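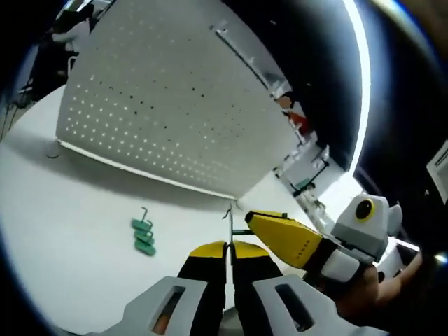 A visit to the Metimley teaching floor

I spent most of a day in March at Metimley, a company that records people doing small household and shop jobs so that robots can be trained on the recordings. The visit was set up through Peiyu Dong, who runs the floor and had agreed to let six of us from our assembly automation group come through. I took notes for the people who couldn't make the trip. They are in the order we saw things.

Getting there

The building is at the back of the Chantharasri business park, past the tile warehouse. The sign at the gate still has the old tenant's name on it. If you go, ask for the second entrance, where visitor parking is. We signed in at nine, got a short safety talk, and were asked to leave rings and watches in a tray if we planned to try the tools. Coffee is upstairs and the cups stay upstairs.

The floor

Metimley has two ways of showing a robot a task. The first is the hand-held gripper. It is a tool with two fingers on the front and a camera, and the person uses it in place of their own hand. No robot is in the room while they work. What gets saved is the video, the path of the tool through space, and how far the fingers were open at each moment. The second way is remote control, where a person moves a pair of small leader arms and a larger pair of arms copies them. Most of the work is done the first way because it is faster and takes up less space.

The hand-held side is laid out as work tables, each with its own task. People work with one tool in each hand. The tasks change every few weeks, and the props for the old ones go into labeled bins along the back wall.

The hanger task

We stayed longest at the table where they were doing green plastic hangers with metal hooks, with a white pegboard standing on the tabletop behind the work. Ketsara Yensuk was running that table and answered questions between takes.

The hook is the hard part. It is thin, dark metal, and on a white tabletop a camera sees it well enough, but two fingertips have to close on something not much thicker than a wire. The tips on these tools are yellow and curved. With a hook between them the fingers are almost shut, so the opening number that gets recorded is close to the number for holding nothing at all. Ketsara said this caused trouble early on. The first model trained on the task would close its fingers beside a hook and carry on as if it had one. They dealt with it by recording more takes in which the person misses, opens up, and goes in again.

I asked why they kept the misses in. She said a robot that has only been shown clean grasps has no idea what to do after a bad one. She marks the recoveries so that the training team can decide how many to use.

She also had rules for how people should move, which she had written on a card taped near her station:

Come in along the line you plan to leave on.
Stop for a moment before closing.
Keep the second gripper out of the first one's view until it is needed.
Don't fix anything with bare fingers during a take. Stop the take, fix it, start over.

The third one is harder than it sounds. With two tools working close together the second one soon fills a good part of the first one's picture, and a new person tends to hold it there while waiting. Ketsara has them park the idle hand low and to the side.

Trying it

Four of us had a turn. The tool is lighter than I expected, and the trigger has a short pull. What threw me was the loss of feeling. With bare fingers you know when a wire has rolled. With the gripper you have to watch for it, and I leaned in so far that Ketsara told me to back off and trust the tips.

My first few tries would not have been kept. I rushed the closing, then dragged the hanger along the table before lifting it, which is a habit from doing laundry. She explained that a robot trained on my takes would learn to drag everything. By the end of my turn I had two she called usable. Our tooling guy, who has built fixtures for years, got one on his second try and was quiet about it for the rest of the morning.

A new operator gets 40 practice takes before anything they do is saved to the main set. Some people need fewer but they all do the full number.

How a take is checked

After lunch Peiyu took us to the review room. Three people sit at monitors there and go through what came in that morning. The software, which they call Giten, was written in-house. It lines up the video with the tool path and flags any place where the path jumps, which usually means the tracking was lost for an instant. Reviewers look at the flags first and then watch the rest at double speed.

A good table turns out some 300 takes in a day. The hanger set stood at 3659 accepted takes on the day we came, which was posted on a whiteboard outside the review room. Peiyu said the original target was 2000 and they passed it in February, but the two-handed parts were still weak, so they kept the table going.

Reasons for rejecting a take, as I copied them down: tracking lost, object dropped off the table, bare hand used on the object, started before the operator was ready, wrong task label. The last one is the most common. People switch tasks and forget to switch the label on the screen. We have the same problem with work orders.

One of our group asked about people in the background. The cameras are wide and pick up a lot of the room behind the table. Peiyu said everyone who works on the floor signs a form covering it. Visitors sign one too, which was the second sheet in the packet we got at the door and which I had not read very closely.

Remote control

The remote control room is smaller and colder, and the arms are behind a low barrier. They call the setup Galla. The operator stands with the leader arms at waist height and looks straight at the robot, about two steps away. For our visit they had it folding dish towels and putting lids on food containers.

It is much slower. A lid that I could put on in a couple of seconds took the operator most of a minute, since the follower arms lag slightly and there is nothing pushing back when a part makes contact. On the other hand, anything recorded this way is certain to be something the robot can reach and do. With the hand-held tools, a person can twist a wrist into a position the robot arm can't copy, and those takes have to be found and thrown out later. Peiyu said they use Galla mainly for the tasks where that happens a lot, and for topping up a task that has stalled.

We saw one run with no person driving. The robot was trying the lid task from a model trained the week before. It did three containers. The first two went on well. On the third it pressed one corner down, moved to the next corner, and the first popped up again. It went back and pressed it, and then the other one popped up. The operator let it go on for a while and then hit stop.

Questions we asked at the end

Would this work for our connector line? Peiyu thought the picking would and the final push would not, at least with these fingertips, because the force is not measured. They have a version with a force sensor in the fingers but it wasn't out on the floor.

How long from first take to a robot doing the task? For something like the towels, five weeks. She wouldn't give a figure for the hangers yet.

Can we send our own parts? Yes, if we send enough that they can be dropped and scuffed. She would want at least two of our own people to come for the first few days and show how the job is done on our line, with the tools in their hands.

Do the operators get tired? Yes. They change tables every hour and a half, and there is a chair at each one. Ketsara said the forearm goes first, from holding the trigger half closed on thin parts, and that she puts people on the towels after the hangers to give them a rest.

Follow-up

I have the sample take format and a blank copy of the task sheet. The sheet is one page and asks for things like where the part starts, where it ends up, what counts as a failure, and what is allowed to vary. I filled one out for the connector job on the ride back and got stuck on what is allowed to vary. If anyone on second shift wants to take a look at it, the draft is in the shared folder under Metimley. Peiyu would like it back before the end of April.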